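Remo and I have been married for nine years, and in all this time we never made a real trip for our anniversary. Every year there was something: the car, the roof, my exams, and last year his knee. So this year we agreed to something small. Two nights in Plirkberg, by train, with one day for the open house at the old Kuhlmann clock factory. Remo has wanted to see it since he was a boy, when his grandfather had a Kuhlmann wall clock in the kitchen that was always four minutes fast.

We left our dog, Brandden, with my sister. He is an old gentleman now and has pills in the morning and in the evening, and I wrote everything on two pages. My sister read them and said that she has raised three children with fewer instructions. I called her from the train anyway.

The ride takes a little over three hours with one change. We had sandwiches from home, and a thermos of coffee that Remo closed badly, so my book has now a brown corner. The guesthouse is called Uder, after the family that runs it. Our room was number 21, under the roof, with a low door and a very good bed. Mrs. Uder asked if we were celebrating something, and when I said yes she brought up two glasses and a small bottle of pear wine. It was so sweet that we drank it like medicine, but it was kind of her.

In the morning we decided to walk to the factory. Mrs. Uder said the bus goes only once in an hour on open house days and is always full. It was the kind of late winter morning when you don't know if you should button your coat or open it.

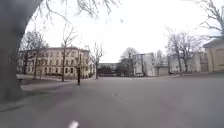

The big paved square on our walk to the factory.

The doors opened at 10 and we were there at a quarter to, behind a long line already. A lady with a list told us that they let in only 400 visitors on the open day, in groups, and we got the second group. While we waited I talked with a couple in front of us who come every year. They told us to go first to the spring room and keep the shop for the end, and this was good advice. I pass it on.

Our guide was a retired woman who had worked there for most of her life, in the department where the dials are painted. She spoke quietly and did not hurry. In the first hall she showed us how the brass plates are cut, on a press that is older than all of us. Each plate then goes by hand to a table with a soft cloth on it. I had thought that a factory would be loud everywhere, but after the press hall you walk through two heavy doors and there it is nearly silent, only small tools and somebody's radio.

The spring room was Remo's favorite. A young man put a spring into its barrel with a little crank, and he let the visitors try. Remo tried and it jumped out across the table, and two children laughed so much that they had to sit down. He tried again and it jumped again. The third time the young man held his hand over it, and I have to say that my husband was as proud as if he had built the cathedral.

I liked best the painted dials. The numbers are still done with a brush on the more expensive clocks. The guide told us that when she started, her first dial went in the trash, and the second one too, and her supervisor hung the third one over her desk with the crooked seven so she would look at it every day. She still has it at home. I asked if the seven bothers her and she said no, now it would bother her if it were straight.

In the last room there is a wall of repaired clocks that wait for their owners. Each has a paper tag. I found one with the number 1423 and a note in pencil, "please do not correct, it is always fast and we are used to it." I called Remo over. He read it twice and then went to look out of the window for a little while. His grandfather's clock was sold with the house, and nobody in the family knows where it went. I took his hand and we stayed there until the guide came to collect us.

In the shop we were weak. We had promised each other no presents this year, and we had a budget of about 200 for the complete trip, train not included. The wall clocks cost more than that alone. But they have a box with second quality pieces, and there we found a small kitchen alarm clock in green with a scratch on the back side.
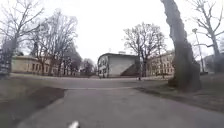
We took our time going back to the guesthouse, and Remo carried the clock in his coat pocket, where it ticked. We talked about the first apartment, with the shower in the kitchen, and about who had really broken the blue lamp. (It was him. After nine years he has confessed.) I think this was the best part of the day for me, even more than the factory. At home we talk a lot, but it is mostly about what has to be done, who calls the plumber, who is home when the package comes.

For lunch we had potato soup in a place near the station. It was too salty for me and just right for Remo. Then I called my sister again. Brandden had taken his pill in a piece of cheese and was sleeping on her sofa, where he is not allowed to be according to page one.

In the afternoon we wanted to see the town museum, but it is closed until April, so we walked some more and looked at the houses. I read on the guesthouse wall that the town was much bigger once, when three clock makers worked there. Now it is only Kuhlmann. I was not disappointed about the museum, because my feet had enough of standing in front of things.
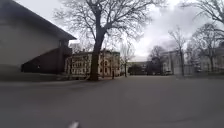
On our afternoon walk.

A few practical things, if you want to go. The open house is once a year and you cannot reserve, so be early. The tour takes almost two hours and there is no place to sit before the spring room; for Remo's knee this was at the limit. Bring cash for the shop, the card machine was not working when we were there. Children are welcome, but I would say from six or seven years. Dogs have to stay outside. If you sleep at Uder, ask for a room on the back side, and say no to the pear wine if you don't like sweet things.

The next morning we took the early train and picked up Brandden on the way home from the station. He greeted my sister longer than us. The green clock is now on the shelf beside the stove. It loses two minutes a day, and Remo sets it every evening when he makes the tea. I offered to send it back with a note, but he doesn't want to hear about it.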